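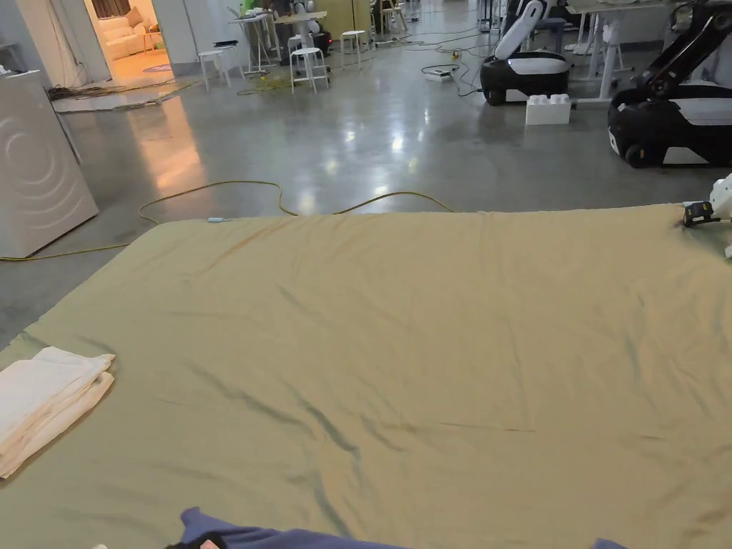

Re: [screen-list] Brelard season 2, is it worth going on?

Leandro Navarrete wrote:
> I gave up on Brelard after the third episode and I see half the list
> is raving about it. Does it pick up? I liked the lead a lot in the
> courtroom film he did before this, but here he mostly stands in
> doorways looking tired. Also, does anyone know if the Condgate
> movie is coming to streaming in the full version or the short one?
> I missed it in theaters.

Leandro,

I finished Brelard last night, so I can answer the first part without giving much away.

It does pick up, but later than it should. Episodes four and five are still slow. The sixth is where the brother comes back and the two plots finally touch, and from there to the end I had no complaints. If you stopped at three you have seen most of the doorway acting. He gets a long kitchen argument in episode seven that is as good as anything in the courtroom film, and he plays it almost without raising his voice.

My problem with the season is the writing for everyone else. The daughter was the best part of the first season and she has maybe two real conversations this time. The police captain explains the plot to people who already know it. I counted on the harbor story going somewhere and it is dropped with one line on the phone. My guess is that they are saving it for a third season, but I would have liked an ending to it now.

The dubbed version is poor, by the way. The voices are fine but the jokes are gone, and the captain sounds twenty years younger. Go with subtitles. On my TV the app switches back to the dub at the start of every episode, so check the audio menu if it suddenly sounds wrong.

On Condgate: the version that went up on Nevo in May is the theatrical cut, 126 minutes. I watched it there and compared it with my notes from the theater, and the train station opening is complete. The short version you are thinking of is the 90-minute one made for airlines. It loses nearly all of the mother's scenes – I saw it on a flight and could not follow why anyone was angry at the funeral. As far as I know that one is not on any of the streaming services.

There is also talk of a longer cut with some 19 minutes added back. I have only seen this mentioned on fan pages and I would not wait for it. The movie is long enough.

If you have Nevo anyway, try Cruzado while you are there. It is a small movie, mostly two people in a truck, and the first half hour is close to silent. The older driver is played by the same actress who runs the bakery in Brelard, and I did not recognize her until the credits. She had so little to do in the series that I had her down as someone they hired for the accent. In Cruzado she carries the whole thing. The ending divided people when it was discussed here before, and I am on the side that liked it.

One request to the list in general: please put the episode number in the subject line when you write about Brelard. I had the brother's return spoiled by a message titled "question about sound." A few of us are watching one episode a week and would like to keep reading our mail.

Does anyone have the name of the song over the closing credits of episode eight? A woman singing with only a piano, in Portuguese I think. It is not on the soundtrack album, which stops at episode six for some reason, and the credits go by too fast on Nevo to read before the next show starts.

R.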